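Why Does Bread Turn Brown?
The Kitchen Detectives, part 3

Bread has a secret life. It sits in its bag looking soft and dull, like a pillow with no ambitions. Then you heat it up for a couple of minutes and it smells so good that people wander in from other rooms and pretend they wanted to talk to you.

What happened to it? Most people will tell you that toast is bread that got hot. This is true in the same way that a cake is flour that got lucky. There's more going on.

First, the water leaves

Bread looks dry, but a good part of every slice is water. It hides in the soft middle, tucked in among the starch. When the outside of the slice gets hot, the water near the surface turns into steam and floats away. That's why toast is crisp on the outside and still a bit squashy in the center. The middle hasn't lost its water yet. It would, if you left it long enough, but then you'd have a roof tile.

Water is also a terrible spoilsport when it comes to browning. As long as the surface of the bread is wet, it can't get much hotter than boiling water, because all the heat is busy making steam. Boiling water is 212 degrees Fahrenheit. Browning doesn't really get going until well past that. So the bread has to dry out on the surface before anything interesting can happen, a bit like a class waiting for the last kid to find his shoes.

Then things get brown

Bread contains proteins, which are long chains made of small parts called amino acids. It also contains sugars, even when it doesn't taste sweet. At room temperature these two ignore each other politely. Heat them up enough and they start bumping together, joining up, breaking apart and joining up again in new ways. Out of all that bumping come brown colors and hundreds of new smells and flavors.

Scientists call this the Maillard reaction, and you say it "my-YAR," which is French and therefore has more letters than it needs. You have met it many times. It makes the crust on a loaf, the outside of a roasted chicken and the edges of a cookie (the best part, and I won't be taking letters about it).
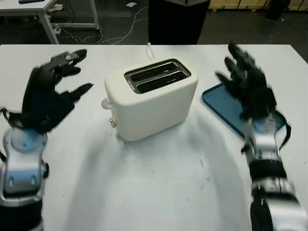

Browning needs heat that comes at the food from close by, and it needs it fast. Inside a toaster, thin wires get so hot that they glow orange, and they throw their heat straight at the bread. A two-slice model like the cream-colored one here has a slot for each piece, so the wires can sit near both sides of the bread and brown them together. An oven can make toast too, but it has to warm up a whole big box of air first, and by then you've eaten the bread.

Why is some toast browner?

My neighbor Armelle Le Goff bakes a round loaf with milk and honey in it, and it goes from pale to nearly black while you're looking for the butter. Milk has protein and its own kind of sugar. Honey has lots of sugar. More sugar and more protein mean more bumping, so the bread browns in a hurry. A plain white loaf made with flour, water, salt and yeast takes its time.

Old bread toasts faster than fresh bread as well, if it's been left out and some of its water has already gone. Finally, a use for the heel of the loaf.

And then there's burning

If you keep heating toast after it's brown, the sugars and starches fall apart altogether, and what's left is mostly carbon. Carbon is black, bitter and not at all sorry. You can scrape it off into the sink with a knife, making that noise that brings grown-ups running, but the bitter taste usually stays behind. Golden is what you're after.

Try it yourself

You'll need a grown-up, because hot things are hot even when you're being careful.

Take 3 slices from the same loaf. Leave the first one alone. Toast the second on a low setting and the third on a medium one. Let them cool, then break each slice in half and listen. Yes, listen. Which one snaps?

Now smell them one at a time with your eyes closed while somebody mixes up the order. Can you tell which is which? My friend Sandrine Coste got all of them right and has mentioned it at every meal since May.

Last, put a small piece of each on your tongue and wait before you chew. The plain bread may start to taste a little sweet. Your spit is cutting the starch into sugars, which is disgusting and also very clever.

Write down what you noticed, eat the evidence and wipe up the crumbs. Next time we'll find out why onions make you cry, so bring a tissue.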